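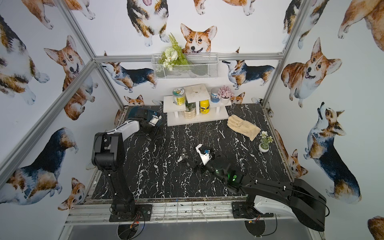

Project report, Small Space Display, Distholm group. Handed in 03/07/2015. Our question was simple: how do you fit plants and everyday jars onto a small surface and still have room left to work on it? We started in February with a list of what goes wrong on a crowded table and then tried layouts till we had one everybody could live with. The one we kept puts a white two-tiered shelf at the back, jars up on the tiers, a little green plant in a cream textured pot tucked under the left one. Fake flowers go in the wire mesh basket on the rail, so they take up no table at all. Corgi wallpaper stayed. We voted.

Background
Read the Stelar booklet on small rooms and two chapters from the course reader. Both say the same thing, go up before you go out. Neither says much about what to do with stuff you pick up and put down all day, like a glove. That ended up being most of our problem.

What we did
Budget was 62 dollars. Shelf and basket came out of that, plus pots. The Brastero store was out of the first basket we wanted so we took the white one. Better anyway, the black would of looked heavy over a black top.

Tried three layouts.
First: everything in a row along the back. Looked like a shop counter. Dropped it.
Second: plants in front, jars behind. Pretty but you had to reach over the flowers for every jar.
Third: the shelf in the middle, taller platform in the center, one side for each kind of jar. Pink flowers in a white pot on the right tier. This is the final.

The work glove lies flat on the right side of the table next to the pot with the white flowers. Not on the shelf. We argued about this a lot, a glove on a shelf gets buried, a glove on the table gets used.

Survey
Asked 46 students from the Qin building to pick between layouts two and three. Nine picked two, mostly for the flowers in front. The rest picked three. Comments were short. "Easier to get at" came up more than anything. A few people only wrote about the dogs on the wall, which wasnt a question.

Problems
- Marble pattern on the black top is nice but busy, small things get lost on it. Light pots helped.
- Space under the tiers is low. Only short plants.
- Should have measured the jars before buying the shelf. We got lucky.
- Survey was one building only, so not much of a sample.

If we had more time
A second rail, lower down. Real flowers in the basket for a week to see who waters them. Also a test with a different wallpaper, the busy one might be doing more than we think.

Costs and survey sheet are in the appendix, layout sketches to follow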